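Dradiva 共享工作间 · 场地与家具一览

先说租金再说别的，我知道你们都是翻到最后找价格的。整间包下来，一小时123元，两小时起租，桌椅、风扇、储物柜、上层的小平台都算在里面，没有另外的设备费。超过五小时的，提前写信给我，我们商量。

我是这间屋子的日常打理人，排期、收钥匙、擦桌子、修椅子腿都是我。场地页面以前是请人写的，写得很漂亮，“灵动空间”“无限可能”之类的，结果来看场的人第一句总是问：桌子到底多大？柜子能不能锁？夏天热不热？所以我干脆自己重写一遍，把家具一件一件讲给你们听，啰嗦一点，但看完心里有数。

屋子整体

两层，挑高的部分在窗户这一侧，楼上那半截平台盖住了后面的架子区。顶棚是波纹板，梁都露在外面，全刷成白色。当初有人劝我吊个顶，说这样显得像仓库。我犹豫了两个星期，最后没吊，一是舍不得那个高度，二是舍不得钱（好吧，主要是钱）。现在看是对的，做大件的人把板子竖起来也不会顶到头，拍产品的人也喜欢上面这一片白。

灯是长灯管，亮度很足，晚上八九点干活也不费眼。架子那边在楼板底下又加了小筒灯，不然找个螺丝刀得打手电。开关在进门右手边，一共两个面板，上面那个管长灯管，下面那个管筒灯。标签我贴过三次了，每次都被人蹭掉，记住“上长下短”就行。

窗户

这扇窗是我租下这里的原因。深色的框，很大，外面就是树，春夏坐在窗边干活，抬头全是绿的，真的会忘了自己在赶工！玻璃上贴着一小片黑色椭圆形的贴纸，别撕，撕了会留胶，我试过。

上午光线最好，下午三点以后会柔下来。想拍照的朋友订上午，想安安静静画图的订下午，都舒服。窗子请不要自己开到最大，外侧有一道卡扣比较老，推过头就不好拉回来，要通风叫我一声，或者留条缝就够了。

工作桌

白桌面、黑桌腿，型号叫 Rurkar，是我用过的桌子里最省心的一款。买之前我看了很久，最怕的是晃。做手工的人都懂，你在这头锯，那头的杯子在跳舞，那种桌子我一天都受不了。Rurkar 压上去是稳的，趴在上面用力也不怎么动。

桌面是白的，好处是零件掉上去一眼就能看见，坏处也是一眼就能看见——胶水印、马克笔、咖啡圈，全都藏不住。所以我定了一条规矩：用胶、用漆、用刀，一律先铺垫板。垫板在架子最下面一层，绿色那叠大的随便用，用完擦一下放回去。热熔胶枪请放在枪架上，不要直接搁桌面。上一张桌子就是这么毁的，烫出一个小坑，我每次擦到那里都心疼一下。

桌子可以挪，但请两个人抬着走，不要推。桌脚底下有调平的小垫，推几次就歪了，到时候又变成跳舞的桌子。挪完不用替我搬回原位，我有自己的摆法，你们搬了我还得再搬一遍，哈哈。
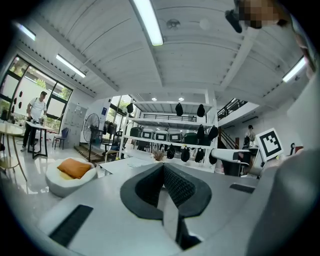

靠窗的工作区，白色工作桌、灰色储物柜和落地扇都在这一侧。

小圆桌

窗边还有一张细腿的圆桌，这张是拿来放东西的：水杯、手机、外卖、说明书。它承不了太大的力，请不要坐，也不要在上面敲打。我见过有人站上去够灯管，我当时在楼上，喊都来不及喊（人没事，桌子也没事，但我少活了两年）。要登高请问我借梯子。

圆桌最好的用法，是把它拉到大桌旁边当副手。大桌上全摊开的时候，你会特别需要一个地方放杯子，相信我。

储物柜

灰色金属柜，靠墙那一组，牌子叫 Sengar。长期租用的朋友可以分到一格，短租的当天免费用，走之前清空就好。锁要自带，普通挂锁就可以，锁梁别太粗，粗的穿不过去。忘带了可以找我借，押金五元，还锁退钱。

我喜欢这个柜子的原因很朴素：它结实，门关上有“咔”的一声，不是那种软绵绵的。柜门内侧我给贴了磁条，可以吸便签和小尺子。缺点也讲一下，金属柜关门声音确实不小，隔壁有人录音的时候请轻一点。另外柜里不放食物，不放没盖紧的溶剂，这两条没得商量。

过夜存放的，请在柜门上贴张纸条写名字和电话。没写名字的东西我会先收到楼上的箱子里，留到月底。一月份清箱子的时候，我清出来一只左脚的雪地靴，到现在也没人来认领。如果你刚好少一只，来信。

椅子

柜子前面那把蓝色的椅子是常备的，其余的叠在楼上，人多的时候自己上去拿。蓝椅子是全屋最抢手的一把，高度刚好配大桌，坐久了腰也还行。它坐垫边上的螺丝我每个月拧一次，如果你坐着觉得有点松，别忍着，告诉我，两分钟的事。

豆袋座和橙色靠垫

好了，终于说到我最想说的这件。

白色的圆豆袋座，上面搭一个橙色的垫子，摆在屋子中间偏外的位置。本来只是想给陪同来的家属一个坐的地方，结果它成了大家评价里提得最多的东西，比桌子多，比窗户多，我花那么大力气选的桌子啊！

豆袋是 Billska 的，外套可以拆下来洗，白色嘛，不能洗的话我根本不敢买。坐下去会慢慢陷进去，陷到一定程度就托住了，不会一直往下沉。起来的时候比较不优雅，建议手撑一下地。填充的颗粒用久了会塌，我的经验是坐扁了就拎起来抖一抖，翻个面，第二天又鼓了。要是怎么抖都不鼓，那就是该补料了，补料口在底下，拉链头我故意拆掉了，需要用回形针穿着拉，这样小朋友就拉不开。为什么要防小朋友？你们见过颗粒撒一地的样子就懂了，扫了一个下午，过了好几周还在墙角发现。

橙色的垫子是后来配的。白配白太素了，我在仓库里翻到这个颜色，往上一搭，整间屋子都暖起来了。它也可以单独拿下来垫地上坐，或者垫在腰后面。请不要垫在电烙铁下面，我说这句话是有原因的。

落地扇

黑色，圆网罩，杆子很高，站在柜子右边，靠着那几级木台阶。夏天全靠它把窗边的热气往里带。我一般开二档，三档风大，会把纸样吹跑，做裁剪的朋友请注意，先压好再开风扇。

搬的时候请扶着杆子下半截，不要抓网罩。网罩我每两周拆下来洗一次，拆装很简单，四周的扣子一掰就开，可是装回去一定要听到扣紧的声音。喷漆和打磨的时候请把风扇关掉，粉尘吹得满屋都是，后面的人会恨你，也会恨我。

木台阶

就是风扇旁边那几级，原木的，没有上厚漆，走上去脚感很好。台阶上请不要放东西，尤其是电线。我知道它看起来特别像一个架子，特别适合放包，可是真的有人要走。

架子区

屋子后面楼板底下是一排架子，公用工具都在那里。剪刀、尺子、夹子、垫板、螺丝刀，随便用，用完归位。每一层有标签，看不懂我的字就问，我的字确实一般。耗材（胶棒、砂纸、美工刀片）按用量自觉投钱，罐子在最上面一层，扫码也可以。

大家常来信问的几件事

有人问能不能带宠物。猫装在包里可以，狗要提前说一声，豆袋座请不要让它们上去，爪子和那层布合不来。

有人问能不能办小型活动。可以，工作坊、试衣、样品展示都办过。Szabolcs Somogyi 老师的纸模型班就在这里上过课，他把大桌横过来，圆桌放中间摆样品，豆袋座挪到窗下当等候区，我觉得那个摆法特别聪明，现在有人来上课，我都推荐这么摆。

有人问声音。白天锤子锯子都没问题，晚上九点以后请改做安静的活儿，楼外有住户。

有人问停车。楼下有位子，但是很窄，大车建议停到后面的街上，卸完货再去停。推车我有一辆，轮子有一个会叫，叫得挺响，不影响使用。

有人问家具卖不卖。这个问得真多！租场地的家具本身不卖，但同款可以代订。Rurkar 桌子连运费2,015元，需要自己装桌腿，十来颗螺丝，工具我借给你。Sengar 柜子和 Billska 豆袋座的价格时常变动，写信给我，我查到再回你。橙色垫子没有同款了，仓库里就那一个，别问了，我也想要第二个。

关于清洁

用完场地请把桌面擦一遍，湿布就行，别用酒精，白桌面擦久了会发涩。地上的碎屑扫成一堆就可以，不用装袋，我来收。垃圾分两桶，灰色桶放一般垃圾，另一只放纸和纸板。油漆罐、电池这些请自己带走。

豆袋座如果沾上东西，马上叫我，别自己搓！搓开了就是一大片。新鲜的污渍我十分钟能弄掉，干了的要拆套子洗，一洗就是一天没得坐，然后大家都会来问我豆袋去哪儿了。

预订方式

在页面底下的表格里填时间段、人数、做什么用，要不要用豆袋座也可以写一下（有人嫌它占地方，我可以先搬上楼）。我通常当天回复，晚上十点以后收到的第二天上午回。第一次来的朋友请早到一会儿，我带你走一圈，开关、柜子、风扇都指给你看。

取消的话，提前一天告诉我就全额退，当天取消收一小时的钱。临时病了、孩子发烧了之类的，跟我说一声就好，改期不收费。

钥匙在门口的密码盒里，密码预订后发给你。走的时候关灯、关风扇、窗子拉好，钥匙放回盒子，把数字拨乱。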